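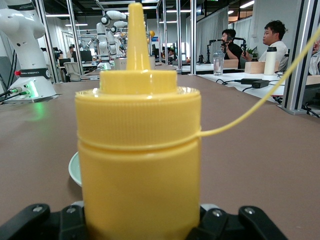
**So can a robot make me lunch yet?**

Parts of lunch, slowly, with a person close by who can step in. The whole job, from opening the fridge to wiping the counter, is still out of reach for anything I'd want to pay for.

I get some version of this question from readers every month, and in June it was Carolina Lobo, who wanted to know if she should hold off on a kitchen remodel until the robots show up. Carolina, please go ahead and remodel your kitchen!

Let me stick with condiments for a minute, since I've been a little obsessed with them lately. Picking up a squeeze bottle is pretty doable for a two-finger gripper. It's upright, it's a good size, and the cap tells you which end is up. Squeezing it is where I start to sweat. A full bottle and a nearly empty one look exactly alike from the outside if the plastic is opaque, and they want completely different amounts of pressure. Then there's the air bubble (you know the one, it makes that awful noise and puts mustard on your shirt). You and I feel that coming through our fingers and ease off. A lot of grippers only know how far apart their fingers are and how hard the motor is working, and that isn't much to go on.

I talked this over with Thulani Mtshali, who used to run a sandwich line at Sequeira and now spends his days on automation there. He told me about a test they did with a sauce station: 200 sandwiches, same bread, same bottle, same spot on the counter. The arm put down an acceptable stripe on all but 18 of them, which I thought was great. Thulani did not think it was great. On his line a new hire who messed up that many would get a talking-to before the lunch rush, and a new hire can also go get more napkins.

What he did like was the boring stuff around it. Moving bottles from a crate to a shelf, setting out plates, turning everything so the label faces front. Those jobs come up over and over, and it doesn't matter much if each one takes a while. He figures the shop floor gets useful help years before any of our kitchens do, and I'm with him. A shop can bolt the table down and buy the same bottle every time. My kitchen has four kinds of mustard and a drawer that sticks.

A couple of you also sent me the Plillanar demo where the arm clears a whole dinner table. I enjoyed it too! Before you get too excited, though, look for the little speed label in the corner, and watch whether anybody moves a chair between cuts. I'd love to see the same thing done in a house where a dog lives.

If you want something to try at home, put on oven mitts, close your eyes, and squirt a straight line of ketchup onto a plate. Judite Seixas did it with her kids and says two of the three lines missed the plate. Send me yours and I'll run the best ones next time, along with the dishwasher-loading piece I keep promising.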